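Student robotics teams complete two-arm handling project

25 May update from the Department of Engineering

The Drurkik student project in two-arm robot handling has finished its second year, with 17 students taking part across four teams. The project is open to second-year and third-year students and counts towards the practical part of the automation course.

Each team was asked to program a pair of robot arms, mounted side by side at a shared table, to handle soft goods and small household items. Fabric was chosen as the main theme this year. It folds, slips and changes shape when gripped, and the teams were expected to plan for this in their written proposals, which were submitted before any laboratory time was granted.
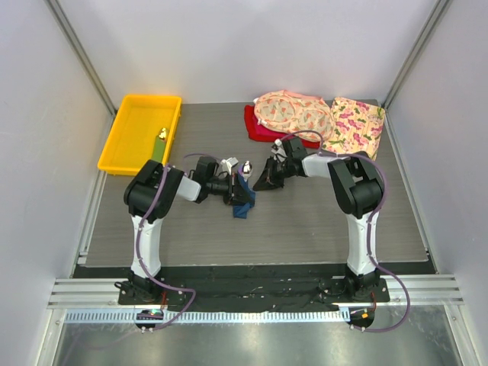 Laboratory hours were shared equally between the teams, and each received 12 sessions at the bench. Students kept a joint logbook of every attempt, including those that were stopped early. The logbooks were marked together with the final report and a short oral presentation -- a change from last year, when only the report was assessed.

The highest mark, 82 out of 100, went to the team entered under the name Vusex. The assessors noted the clear division of tasks between the left and right arms and the careful account of failed grips. The Stiltero team received a commendation for its written documentation, which will be made available to next year's students as a reference.

The department wishes to thank the Sjöberg Fund, whose grant of 700 pounds covered replacement gripper fingers, cables and the cloth items used in the tasks.

Applications for the coming year will open in the autumn term. Students who wish to take part should have passed the introductory module in control systems and should apply in groups of four or five. Individual applicants will be placed in a group where space allows -- early contact with the course office is advised. Reports from all four teams may be read in the department library during normal opening hours.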